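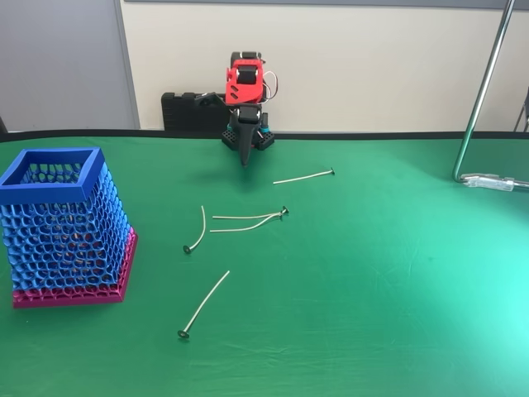
¿Cada cuánto hay que revisar las mechas y el puesto donde se preparan?
Al empezar cada turno, y otra vez cuando se abre un lote nuevo.

Lista de inspección: puesto de mechas, taller Devard
Fecha: 14 de julio de 2019
Revisa: Karthikeyan Subramaniam
Lote: Usero 2.178

1. Mesa cubierta, sin restos de cera. Conforme.
2. Tapete verde con pliegues leves, sin quemaduras. Conforme. Cambiarlo en septiembre, como el de la otra sala.
3. Mechas rectas y sin hilos abiertos. Conforme con reservas. En la muestra de la bolsa aparecieron tres dobladas por la punta; se apartaron.
4. Mechas recogidas en la cesta al terminar. Pendiente. El turno anterior dejó material sobre la mesa y hubo que repasarlo pieza a pieza.
5. Cesta azul de malla: borde firme, sin celdas rotas en las que se enganche la mecha. Conforme. Pasar el dedo también por la cara interior del borde.
6. Cables apartados de la zona de trabajo. Conforme.
7. Mecheros y cerillas fuera del puesto. No conforme. Había un mechero en el cajón. Retirado y avisado el encargado.
8. Extintor accesible y con la etiqueta al día. Conforme. Le toca revisión en 11 meses.
9. Existencias en almacén: alrededor de 2.000 mechas. El albarán de Strazds no coincide con la hoja de entrada; reclamar copia.

Comentarios
El punto 4 ya salió en la revisión anterior. Si se repite, se anota en el parte del turno.
La cera Biltow va en otra hoja y no se guarda en este puesto.
Falta firma del encargado en el punto 7.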